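kitchen-sets / washup-crockery / README

7th December – Yang

# Clollstead washup crockery set

Readme for the crockery part of the Potow kitchen collection. Covers plates, bowls, cups and the basin they get stacked in. Cutlery has its own folder, don't look for it in here.

Two views of the bench:
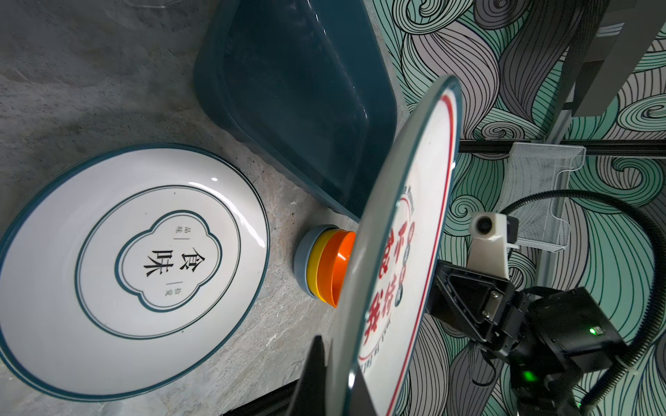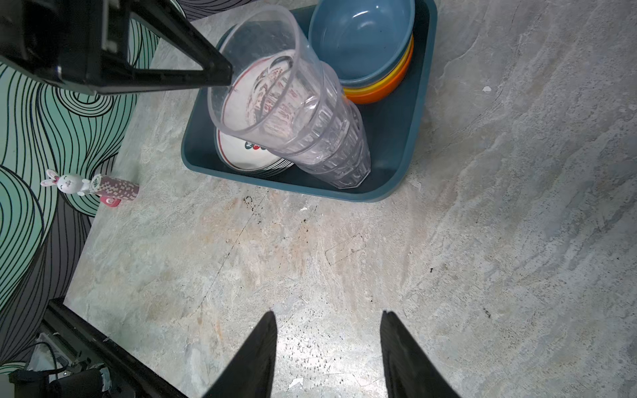 ## What's in the folder

- `stills/` – 400 stills, bench and basin
- `items.csv` – one line per piece, short name, colour, material, notes
- `sessions.csv` – one line per washup session, 40 of them
- `groups.txt` – which pieces nest with which
- `old/` – first go at the naming. Ignore unless you're matching labels from before January

No sound. No faces. Anything with a name badge or a phone number on the fridge got dropped.

## The pieces

Short names as used in items.csv. Use these spellings exactly, the lookup is fussy.

**plate_teal** – white ceramic, dark teal rim, two thin teal rings round the well. Scalloped teal outline in the middle with 食味 in big black brush characters. Smaller text next to the big ones (品味 and 恰觉). We label by the rim colour and the 食味, leave the small stuff alone.

**plate_red** – white with a thin red band. Watch out, this is a family of plates and not a single design. Some of the printing is a big red logo with characters and a curved line of smaller text, some is a little motif in red, green and dark. If you can only see a rim then it's plate_red and leave the print column blank. Don't guess.

**bowl_bluegrey, bowl_yellow, bowl_orange** – plastic, they nest. Label each rim you can see. If you just get a stack and can't separate the colours, use bowl_stack.

**cup_clear** – clear plastic, faceted ones with vertical ribs. Hard to box. Slightly frosted, a bit lilac in some light. See problems below.

**basin_teal** – dark teal plastic, rectangular, rounded corners. Some sheets say tray, some say basin. Same label. I gave up trying to make everyone pick.

**bench** – grey marbled stone look. Always in, so it's only labelled once per session.

## Sessions

Each session is a washup stack at the Clollstead kitchen. Pieces go from bench to basin or back the other way, then someone resets and it goes again. Eight pieces minimum on the bench or in the basin at the start. Four start layouts, written up in sessions.csv under `layout`:

1. everything in the basin, plates at the bottom
2. plates on the bench, bowls and cups in the basin
3. cups nested, bowls nested, plates seperate
4. mixed, whatever was left from lunch

Layout 4 is the most useful and the messiest. If you're only taking part of the set, take that one.

## Labelling rules

- Box what you can see of a piece, not where you reckon the rest of it is.
- Cups stacked inside each other = one box, `cup_clear`, count column blank. We tried splitting them and got different answers from every labeller.
- Something seen through a clear cup gets labelled only if you can see part of it outside the cup as well.
- Plate on its edge is still a plate. Set `pose` to edge. Flat on bench or in basin = `flat`. Leaning on anything = `lean`.
- Bowls on their side, `pose` is tipped.
- Reflections inside the basin are not items. This came up a lot.
- Text on plates: copy the characters if you can read them. If half readable, put `partial` and move on.

## Known problems

- Glare. Ceramic rims and the inside of the basin both catch the light. White blobs on plate_teal are light, not chips. None of our plates are chipped, there was a query.
- Marbled benchtop. Veining gets picked up as edges, mostly pale orange streaks near the basin. Dark specks too. Label them as nothing. Crumbs also nothing.
- Clear cups bend whatever sits behind them, so a plate rim can look broken in two. One plate, one box.
- Teal rim against teal basin. When plate_teal overlaps the basin the boundary is a judgment call. Boxes can be out by a bit, we haven't gone back over them.
- Rows in items.csv where material says "plastic" for plate_red are wrong, or might be. Nobody filled in the plates properly on the first pass. Treat that column as unreliable for anything in the red family.
- `lid_small` shows up in groups.txt and nowhere else. Left over from another kitchen. Will take it out.

## Nesting groups

From groups.txt, the short version:

 bowls: bluegrey > yellow > orange
 cups: any order
 plates: red with red, teal on its own

The bowl order is the one we asked for when resetting. People didn't always follow it, so trust the still over the file. Teal plate kept on its own on purpose, the rim makes it easy to find and it's handy for checking your colours haven't drifted.

## Using it

Fine for kitchen tidying, stacking and dish sorting work. Not great for anything to do with clean vs dirty, we never recorded that and you can't get it back from the stills. Also not much good for counting cups, see above.

Bench is the same throughout so don't expect it to carry over to timber or stainless. The Tikik folder has a laminate bench and more mugs if you want a second kitchen. Same column names, different short names for bowls (they call them dish_*). Conversion list is in that folder's readme, not this one.

Test split is by session. Please don't shuffle stills across sessions, neighbouring ones look nearly identical and your scores will be rubbish in the good direction.

## Changes

- names cleaned up, `dish_teal` is now `plate_teal`
- `pose` column added, edge / flat / lean / tipped
- dropped stills where the basin was empty and nothing was on the bench
- fixed commas inside the notes column, which were breaking the csv on import
- bowl_bluegrey was bowl_grey in half the sessions and bowl_blue in the other half. All one now

## Still to do

- redo material column for plate_red
- second pass on teal on teal overlaps
- write down the basin size, keep forgeting to measure it
- check layout 3 sessions against groups.txt

Corrections go in the notes column with your initials, then flag the row in the Potow sheet.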